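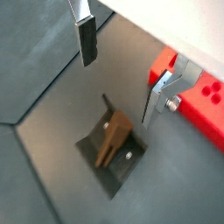
*Small brown two-pronged piece in its recess.*

# Notes for the Pargate talk: mending a village hall piano on no money

Right, hello everyone, thanks for coming out. (Wait for chairs. There's always chairs.)

I'm not a piano tuner! I say this first so that anyone who is one can leave now. I'm a man who said yes when Irfan Gondal rang up and asked if I fancied looking at the old upright in Findley hall, the one with the sticking D and the smell.

Play clip one, the bad scale. Let them laugh.

So we took the front off, Wajid Marwat and me, and inside was a pencil, a raffle ticket numbered 1338 (pink, still unclaimed) and a lot of moth. The felts had gone to fluff. I spent the first evening just hoovering with a sock over the nozzle, and I'd do that again.
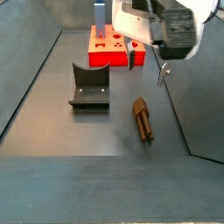
Page last changed: April, after the second run-through

Money next. We had £400 from the summer fair. New felt and bridle straps came to £120, a second-hand tuning lever was £100, and the rest went to a proper tuner at the very end. Please budget for the tuner. I had three goes at the top octave and it got worse each time, and Wajid started leaving the room.

Ask: who here has a piano they can't get rid of? (Hands. Usually loads.)

Then the sticking keys. Mostly damp, so the wood swells and the key rubs on its pin. Ease it a tiny bit, try it, ease it again. I went too far on the low G and it rattled like a tea tray until I put a new bushing in.

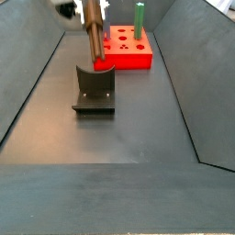

The G is fine now, by the way, and if you come to the carols you'll hear plenty of it. Irfan plays everything in G.

Play clip two, same scale, after tuning. Don't talk over it this time.

Questions, then tea. If someone asks about moving one upstairs, tell the Nolier story, but the short version. Remember to get the extension lead back off Irfan.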